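Room attendant robot: workplace inspection, Dellgate, second floor
Inspected by Malathi Reddy, 23rd May
12 comments | 3 shares

1. Walkways clear for staff: FAIL
Trailing cables need a fixed route. Kavitha Lobo has asked for the cable check to go on the start-of-shift card.

2. Stop button within reach of the attendant: PASS
Tested twice from the doorway.

3. Litter picked up before vacuuming: COMMENT
Floor litter is now the robot's job. Attendants still strip and make beds and do the bathroom.

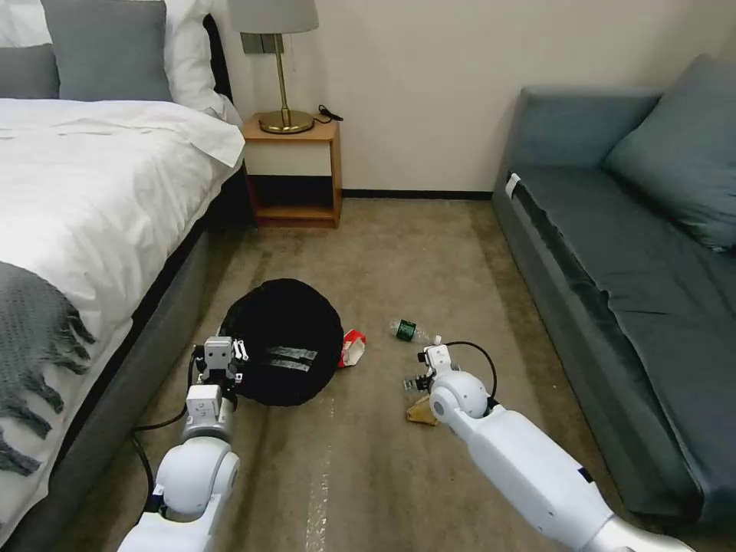
Attendants say their backs are better for less bending. They also say they wait more, and the room quota has not been changed to allow for it. Raised with Usman Jafri.

4. Sharps and broken glass: FAIL
No written rule. Until there is one, the attendant checks the floor first and lifts these by hand with the tongs.

5. Bin placed before start: PASS
Bin goes on the carpet within reach of the arms.
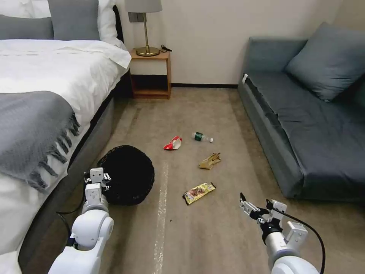
Lost property is still decided by a person. Anything that might belong to a guest goes to the desk in a bag with the room number on it.

6. Training records: COMMENT
2 night staff not signed off. Ekkachai Panyasiri to arrange.

Next inspection: August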